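Pelbridge Allotment Gardens
Spring opening checklist for the shared shed and yard, with comments

Filled in by Lilla Csizmadia, comments welcome from anyone who walks round after me. I started in the morning with a flask of tea and finished a good deal later than I meant to, what with everybody stopping to talk (lovely to see you all again after the winter!).

1. Front gate and latch
OK. The latch catches properly now. It still needs a lift as you push, so please be patient with it.

2. Main path
Needs work. Two of the slabs by the water butts rock when you step on them, and the one nearest the compost has sunk at the corner. I have put a cane with a red ribbon beside each. Please walk wheelbarrows round by the hedge until they are bedded again.

3. Water butts and the 1000 liter tank
OK, with a comment. The tank lid is on and clipped and there's no green in the water that I could see. The tap drips if you close it in a hurry. Ayten Bayram has a new washer for it and will fit it when her cold is better.

4. Shed roof and gutters
OK. Gutters cleared in November and still running nicely. A bit of felt is lifting on the Lunde side, the length of my hand, and I'd like it nailed down before the spring winds find it.

5. Shed floor and shelves
Needs work. The top shelf is bowed. Please take the heavy bags off it and keep them at floor level, and if the three half-used bags of potting mix are yours, do come and claim them. Nothing over 40 pounds on any shelf, as before.

6. Hand tools
OK. Every fork and spade has a sound handle except the old Kamik spade, which has a crack you can feel with your thumb. I've tied a rag round it. Please don't use it, however fond of it you are. I'm fond of it too.

7. Ladder
OK. Feet are good, hinges stiff but safe. Second person at the bottom, always.

8. Outdoor outlet and shed light
Check again. The light works. The outlet is switched off at the panel and stays off until an electrician has been, so no kettles, I'm sorry to say. When the cover goes back on, all the corner screws go in, and the lid should sit flat the whole way round.

9. First aid box
Needs work. Bandages fine, eye wash out of date, tweezers missing again. Ayten is ordering from Grerkidel.

10. Fire extinguisher
OK. Needle in the green, pin in place, and hung where you can reach it from the door.

A square gray junction box lid and its corner screw holes:
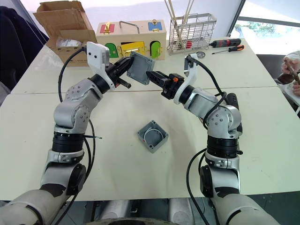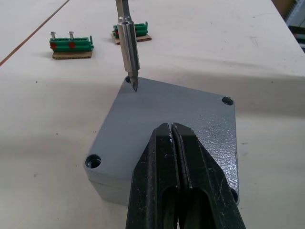 Can I use the shed before the items marked "Needs work" are finished?

The shed is open to all plot holders as usual, as long as you leave the top shelf, the Kamik spade and the outdoor outlet alone and step carefully by the canes on the path.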